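Torik Seat Cushion Review: 1,751 Miles Later

I'm a fidgeter. Put me in a car for more than an hour and I start sliding around, sitting on one hip, shoving a rolled-up sweatshirt behind my back, the whole routine. So when my tailbone started complaining last winter I did what everyone does and spent way too long reading about seat cushions at midnight. I ended up with the Torik, the wedge-shaped one with the cutout at the back, and I've now put 1,751 miles on it (I wrote down the odometer when I first sat on it, yes, I'm that person).

First impressions were mixed. It comes squashed flat in a plastic sleeve and it smells like a new shower curtain. The card inside says to let it air out overnight. Mine took 3 days on the back porch before I wanted it in a closed car. After that, nothing, and I have a picky nose.

The foam is firmer than I expected. If you're hoping for that sinking-into-a-pillow feeling you'll be let down, and I was, for the first week or so. I nearly sent it back! Then somewhere in the second week I noticed I'd driven to Zavatville and gotten out of the car without doing my little old-lady shuffle across the parking lot. It props your hips up higher than your knees if you put the thick end toward the back, and that seems to be what my lower back wanted all along.

Now for the height thing, and please read this part before you buy. It lifts you up. I'm short, so I loved it — I can see over the wheel properly for once — but my sister is tall and her hair brushed the ceiling. You'll also need to fix your mirrors, and if your seat doesn't drop very low your thighs might end up closer to the wheel than you like. Check that while you're parked.

The cover is a gray mesh that zips off. I've washed it twice on cold and hung it over the shower rod, and it went back on fine, though getting the corners to line up took some swearing. Crumbs fall straight into the mesh and live there. Coffee wiped off. The zipper pull feels cheap and I'm gentle with it.

The bottom has rubbery dots that are supposed to keep it from sliding. On my cloth seats it stays put. In my husband's car, with the leather, it creeps forward a little every time you get in, and after a couple of stops you're hauling it back into place. I had an older cushion from Hyun that had a strap for this, and I miss the strap. I don't miss anything else about the Hyun, which went flat as a pancake by summer.

The real test was the long drive in February, down to the coast and back. We did around 10 hours on the way down with two proper stops, and I took the wheel for most of it. 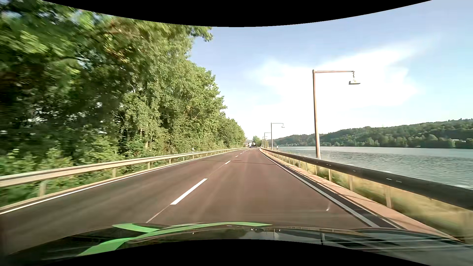
Sudeo, who has the same cushion, told me that hers felt great until the fourth hour and then her legs went numb, and that turning it so the thin end faced the back fixed it for her. I tried it her way on the drive home and hated it, so there you go. Bodies are different. It costs nothing to flip it at a rest stop and see.

By the end of that trip I was stiff in the shoulders and sick of gas station pretzels, but my tailbone was fine. I've started carrying the thing into the house for my desk chair too, where it works almost as well, except that my feet don't quite reach the floor anymore and I've had to dig out a footstool.

Would I buy it again? For my own car, yes. If you have leather seats or you're tall, borrow one first if you can. I'm giving it four stars, and the missing one is for the strap. Torik, please, just sew on a strap.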